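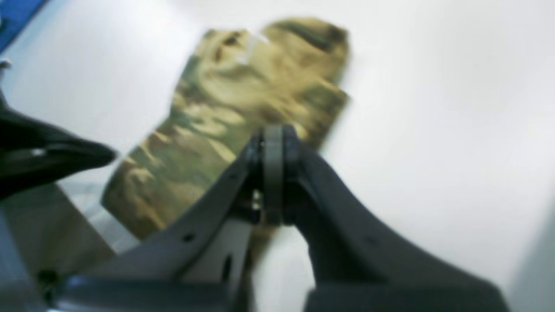
Chapter 7
Learning from Wrist Views: Cloth Folding with Two Arms

7.1 Why cloth is treated separately

The methods of the earlier chapters assume that an object keeps its shape while it is moved. A rigid part has a pose with six numbers, and once those numbers are known the grasp, the path and the placement can all be planned from them. Cloth has no such pose. A garment on a table can lie in more ways than any list could cover, and each contact with a finger changes the way it lies. A planner that needs the full state of the cloth will spend most of its effort on parts of the state that do not matter to the task.

This chapter takes the other route. The robot learns a mapping from camera images and joint positions to motor commands, using recorded runs in which a person guided the arms through the task. The mapping is called a policy, and the training method is imitation learning. Chapter 6 introduced both for single-arm pushing. Here they are applied to two arms that share one piece of work, and the main questions concern what the policy must be able to see and how the recorded runs should be cut up for training.

The running case is the Dirach folding study, carried out by Eun-ji Woo and Mark Anthony Calimlim. It is small enough to be followed in full, and its negative results are reported along with the positive ones. The data release used in this chapter is the one dated 2023-04-07. Later releases change the file layout, and the exercises will not run on them without changes.

7.2 Terms

Overhead view. The image from a fixed camera that looks at the whole work area.

Wrist view. The image from a camera that moves with a gripper. The gripper's own fingers take up much of a wrist view, and they stay in nearly the same place from one image to the next. The cloth and table move behind them.

Episode. One recorded run, from the first command to the release of the garment.

Chunk. A block of consecutive commands predicted at once. Chunk length is given in control steps.

Hold. The part of an episode in which both grippers have the cloth and neither is meant to let go.

Left and right always refer to the robot's own arms. In an overhead image taken from a camera facing the robot, the right gripper is therefore on the left side of the image. Students who label data by hand should settle this point before they begin. Swapped labels are hard to find afterward, as the training loss may still fall in the normal way.

7.3 The task

The garment is placed on a white table. The two grippers take hold of it near its ends, double it over lengthwise, and lay it down as a narrow band. The episode ends when both grippers have opened and moved clear.

Each step places a different demand on the images. To choose the grasp points, the policy needs the outline of the garment, and the overhead view supplies this well. To close on an edge, it needs the distance between the fingertips and the cloth, which the overhead view supplies poorly once the gripper covers the spot. During the hold, the policy needs to know where the two grippers stand relative to each other, and a single wrist view gives almost no information on that. 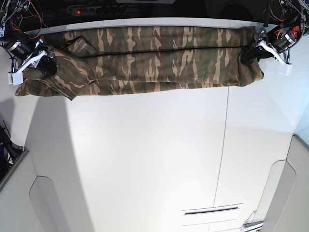 Figure 7.2. Both grippers at the ends of a camouflage-patterned garment folded into a narrow band. The robot's right gripper is on the left side of the image. A fold crease runs from near the middle of the cloth toward its right end.

Figure 7.2 also shows why a printed pattern complicates the problem. The tan streaks on the cloth have strong edges of their own. A detector trained on plain garments will often report these streaks as creases. A crease is a dark line as well, and over a short distance the two can look the same. The outline against the white table is a safer cue, and the study made use of it.

7.4 Setup and data

Woo and Calimlim recorded 400 episodes. Of these, 19 were removed after review, in each case for a fault in the recording: missing images or a clock offset between the arms. Episodes in which the operator missed a grasp and tried again were kept. This choice matters. A policy trained only on clean runs has no record of what to do after a miss, and in the trials described in Section 7.6 such a policy tended to close on the same empty spot until the time limit.

The remaining episodes were resampled to a common rate and stored in the Gredanura format (see Appendix C). Each record holds the overhead image, both wrist images, the joint positions of both arms, and the commanded positions. Commanded and measured positions are stored separately. When a gripper presses on cloth the two differ, and the difference serves as a rough measure of contact.

No color correction was applied. Wrist images were reduced in size but not cropped. Cropping away the fingers was tested and made grasping worse. The fingers are a fixed reference against which the cloth edge can be judged, and removing them removes the reference.

7.5 The policy

The network has one image encoder per camera. Encoder outputs are joined with the joint positions and passed to a decoder that predicts one chunk for both arms together. Three versions were compared.

Version A uses the overhead view only.

Version B uses the overhead view and both wrist views, with a separate decoder for each arm.

Version C uses the same views as B with one shared decoder.

All three use a chunk length of 40 steps. At run time a new chunk is predicted before the old one is finished, and the overlapping commands are averaged with weights that favor the older prediction. The averaging smooths the motion but delays the response to slips. Section 7.8 returns to this cost.

7.6 Result in brief

Version A chose reasonable grasp points and then failed often at closing. Its typical error was to stop with the fingers above the edge of the cloth, or to press into the table beside it.

Version B closed well. Its failures came later, during the hold. With separate decoders, one arm could begin its release while the other was still carrying, and the band was then pulled out of line.

Version C was the most reliable of the three. The shared decoder brought the two releases close together, and the wrist views kept the grasp quality of Version B. The remaining failures were mostly grasps that took in too little cloth. The wrist view at the moment of closing was often blurred at the cloth edge, and the authors consider this a likely cause. They did not test it directly.

Two limits should be noted. All garments in the study were folded on one table under bright, even light, and the results say little about dark or cluttered work surfaces. The comparison also used one set of training runs per version. A repeat with different random seeds was made by the Plalisent group for Version C only.

7.7 Plan of the chapter

Section 7.8 derives the averaging rule and shows how the choice of weights affects delay. Section 7.9 covers calibration of the wrist cameras, with a short method that needs no printed target. Section 7.10 treats the detection of a lost grasp from the difference between commanded and measured positions. Section 7.11 compares the Dirach results with those on the Son towel set, where the cloth is square and the grasp points are easier to name. Readers who have not worked through the chunking example in Section 6.4 should do so before Section 7.8.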